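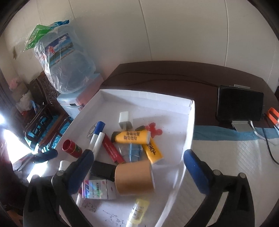 Povano learns to pick from clutter by copying people, so the first step is to be worth copying. Fill one box and keep both jaws wide open until you reach it. Choose things that overlap: two yellow-orange tubes, one passing beneath the other, teach more than a tidy row – and annoy you more.

Record 100 picks per box, then reshuffle. Drop any clip longer than 30 seconds. Raquel Matos trained our March model on 1,993 clips and lost 23 to her own thumb on the stop button. Label those "operator" and move on to training.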